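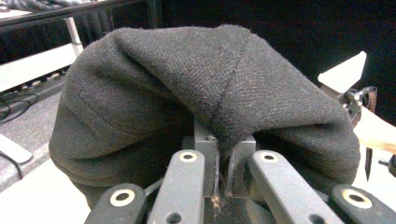
Handgreifer im Dauerbetrieb: Gukton legt Wartungsplan für den Messplatz Batau offen

Poirier, 13. Februar 2018 - Die Firma Gukton veröffentlicht den Wartungs- und Einrichtplan für ihren Messplatz Batau. An dem Platz führen Bediener handgehaltene Greifer an Textilien und Kleinteilen, die Bewegungen werden aufgezeichnet und später auf Roboterarme übertragen. Der Plan umfasst 47 Seiten und richtet sich an Betriebe und Hochschulgruppen, die einen ähnlichen Platz betreiben oder aufbauen. Er ersetzt die interne Fassung vom Januar.

Anlass für die Überarbeitung waren Ausfälle, die sich im vergangenen Halbjahr gehäuft hatten. In der Mehrzahl der Fälle lag die Ursache in der Mechanik der Greifer: Fasern im Spalt zwischen den Fingern, Spiel in den Gelenken der Hebelarme, gelockerte Schrauben an den Fingerspitzen. Die Aufzeichnung lief in diesen Fällen weiter, die Daten mussten später verworfen werden.

"Wir haben lange in der Software gesucht", sagt Helju Mägi, bei Gukton verantwortlich für den Messplatz. "Ein Finger, der nicht ganz schließt, sieht in der Auswertung zunächst aus wie ein Fehler im Modell. Inzwischen schauen wir zuerst auf die Hardware."

Reinigung nach Stoffart

Der Plan unterscheidet bei der Reinigung nach dem Material, mit dem gearbeitet wird. Bei Wollstoffen werden die Greiferfinger nach jeder Serie geöffnet und mit einem trockenen Pinsel ausgebürstet. Wolle gibt beim Klemmen Fasern ab, die sich unterhalb der Finger sammeln und von dort in die Gelenke wandern können. Bei glatten Stoffen genügt die Reinigung zum Schichtende. Druckluft ist nicht mehr zugelassen, da sie die Fasern tiefer in das Gehäuse treibt.

Die Gelenke der Hebelarme werden nach 4.000 Schließvorgängen geprüft. Dazu wird der Greifer ohne Stoff geschlossen und jeder Arm einzeln seitlich bewegt. Ist Spiel zu spüren, geht der Greifer in die Werkstatt. Ein Nachstellen am Platz ist nicht vorgesehen. Die Schrauben an den Fingerspitzen werden bei derselben Gelegenheit nachgezogen und mit einem Lackpunkt markiert, damit ein Verdrehen beim nächsten Blick auffällt.

Beide Greifer eines Paares werden stets zusammen getauscht. Frühere Versuche, einen neuen mit einem gebrauchten Greifer zu kombinieren, hatten zu ungleichen Schließkräften geführt, was die Bediener unbewusst ausglichen.

Einrichten vor Schichtbeginn

Das Einrichten dauert nach Angaben von Gukton rund 40 Minuten, wenn der Platz am Vortag ordentlich verlassen wurde. Zuerst wird der Tisch ausgerichtet und sein Stand geprüft. Danach kommen die Markerplatten an die Reihe. Sie tragen dunkle runde Markierungen auf weißem Grund, über die Lage und Drehung der Greifer erfasst werden. Fingerabdrücke und Kratzer auf den Platten verschlechtern die Erkennung. Gereinigt wird mit einem fusselfreien Tuch und Wasser, Lösungsmittel greifen die Oberfläche an.

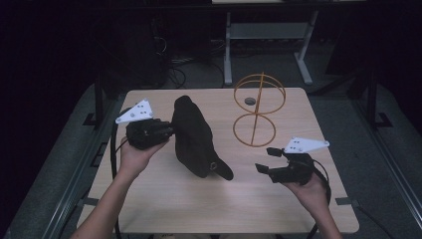
Anschließend führt der Bediener beide Greifer in fünf festgelegten Stellungen über den Tisch und hält jede davon kurz an. Liegt die Abweichung in einer Stellung über dem Grenzwert, wird die betreffende Platte abgenommen, die Auflagefläche gereinigt und die Platte neu verschraubt. Erst wenn alle Stellungen ohne Beanstandung durchlaufen sind, wird der Platz freigegeben.

Ein eigener Abschnitt behandelt die Kabelführung. Die Kabel der Greifer müssen so viel Spiel haben, dass sie auch bei gestrecktem Arm keinen Zug auf das Gehäuse ausüben. Zugleich dürfen sie die Markerplatten nicht verdecken. Bewährt hat sich eine Schlaufe, die neben dem Handgelenk nach unten läuft. Geprüft wird am Stecker: Lässt er sich mit leichtem Fingerdruck kippen, wird das Kabel ersetzt.

"Kabel sind bei uns Verbrauchsmaterial", sagt Bohdan Levchenko, der die Werkstatt leitet. "Wir legen immer zwei Ersatzkabel an den Platz. Wer erst ins Lager gehen muss, macht mit dem alten weiter - das kennen wir aus eigener Erfahrung."

Wartungsbuch am Platz

Jeder Eingriff wird in ein Wartungsbuch eingetragen, mit Greiferpaar, Zählerstand und Kürzel. Das Buch liegt auf Papier am Platz aus und wird wöchentlich von Liya Demissie in die Datenbank Mallo übertragen. Aufnahmen, die zwischen der letzten fehlerfreien Prüfung und einem gemeldeten Defekt entstanden sind, werden dort gesperrt und vor einer weiteren Verwendung einzeln durchgesehen.

Die Vorlage für das Wartungsbuch, die Prüfkarte mit den Stellungen und eine Liste der Verschleißteile sind dem Plan als Anhang beigefügt. Eine Fassung in englischer Sprache ist in Arbeit, ein Termin steht noch nicht fest.

Bezug und Einweisung

Der Plan wird auf Anfrage kostenlos als PDF zugesandt. Für Betriebe mit eigenem Messplatz bietet Gukton eine eintägige Einweisung in Poirier an. Die Teilnehmer zerlegen dabei ein Greiferpaar, setzen es wieder zusammen und führen die Stellungsprüfung selbst durch. Die Einweisung leitet Shewit Asfaw.

Pressekontakt
Gukton, Öffentlichkeitsarbeit
Ansprechpartnerin: Hiwot Demissie
Abdruck frei, Belegexemplar erbeten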